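Retainer care between appointments

2nd June - posted by Eskil Sjöberg

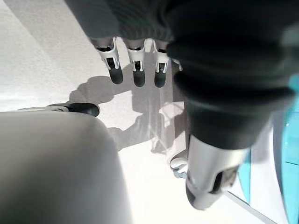
My orthodontist at the Sindora clinic has fitted a clear upper retainer, to be worn at night. It has become cloudy, and I would like to know whether it may be cleaned with ordinary toothpaste. I remove it with my fingertips at the back teeth. Mine are bare when I do so, without anything like the rounded, matte black rubber pads on the three white fingertips in the picture, and the plastic is slippery.

Suneo
Toothpaste is not advised, as many brands are abrasive and leave fine scratches. Please use cool water, a soft brush and a little mild soap. Hot water must be avoided - it can change the shape of the retainer. For removal, loosen both sides before pulling down. If the cloudiness remains, kindly ask the clinic to inspect it.

Plultlow
I have used toothpaste since January and mine is fine.

Related topics
Night guards and jaw pain
Storing a retainer while traveling
Bleeding gums after flossing

Contact the moderators | Back to top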